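Search this site
Enter keywords

Course Handout: Reading Unit Sales in the Game Hardware Market
Unit 5

Purpose of this handout

Students are expected to be able to read a quarterly hardware report and state what it does and does not establish. The notes below cover shipments, sell-through, installed base, and attach rate. The worked case concerns the Omeo, a home console made by Zurnolley and sold through retail partners.

Shipments and sales

A unit is counted as shipped when it leaves the manufacturer for a retailer or distributor. It is counted as sold through when a customer pays for it. Reports often use the word "sales" for either figure, and the footnotes must be read before two companies are compared.

Suppose Zurnolley ships 100 consoles to a store and the store sells 27 of them before the quarter closes. The shipped figure is 100 and the sell-through figure is 27. The remaining 73 are channel inventory. A high inventory figure is normal ahead of a holiday season — it is a warning sign when it persists after one.
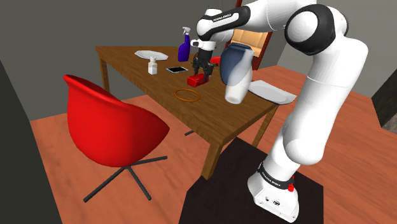 Supply limits affect both figures. A console that is sold out everywhere shows shipments and sell-through at nearly the same level, and neither number measures demand. Demand must then be estimated from waiting lists, resale prices, or retailer surveys, each of which has known weaknesses. Students should also be careful about the word "unit" when a report covers more than one kind of product. A robot arm marked FRANKA EMIKA, such as the white one reaching over the long brown table, and a game console may each be entered as one unit in an electronics summary, and a total that adds the two together says very little about either market.

Installed base

Installed base is the number of machines in use. Companies usually publish cumulative sales instead, and this figure overstates the installed base as older machines break or are put away. The Eshun method, used in this course, removes 5 percent of each year's starting base before new sales are added. Apply the method at the start of the year and show the intermediate step.

Attach rate

The attach rate is the number of games sold divided by the number of consoles sold over the same period. Subscription services such as Amero complicate the measure. A subscriber may play 30 titles in a year and buy none. When a report includes subscription income under software, the attach rate should be stated separately from revenue per user.

Reading for next session

Review the Omeo case in the course packet and bring a one-page summary of its July quarter. Label every figure as shipped or sold through. If the source does not make the distinction, write "not stated."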